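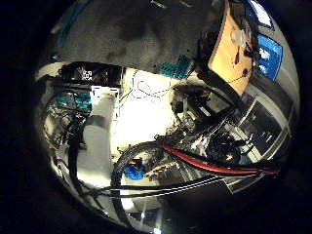
Dalia Gaber asked after the last session whether a cable lying across a work surface counts as storage or as use. For the purposes of this course it counts as use for as long as someone is working with it, and as storage from the moment that person leaves the room. The distinction governs most of what follows.

Unit 10: Cables, Shelving and Shared Surfaces

Required reading: Course Reader, pp. 151-158. The shelf plan is on p. 295.

1. Cables on work surfaces
Thin signal cables tangle more readily than power cables and are to be coiled separately. Coils are made by hand in loose, even turns and closed with a fabric tie. Wire ties are not permitted. A cable that must stay connected overnight is routed along the back of the surface and labeled at both ends.

2. Heavy cables
Thick cables should hang in a wide curve. They are not to be pulled tight around a corner or bracket. Where a heavy cable runs beside a lighter one, the two are tied together at regular intervals - never knotted.

3. Shelving
Metal parts, fixtures and wiring are kept on separate shelves. Mixed shelves are the most frequent fault recorded in student reports. Small parts go into trays, and each tray carries the name of the project, for example Wellari or Skodimdale. Unmarked trays are emptied at the end of May.

4. Boards with mounted components
Boards are carried by the edges. Disconnect all leads before moving a board, and note their positions first.

Assignment
Draw a cable plan for one work surface, one page, with both ends of every cable named. Plans are to be handed to Nhung Lại before the next session.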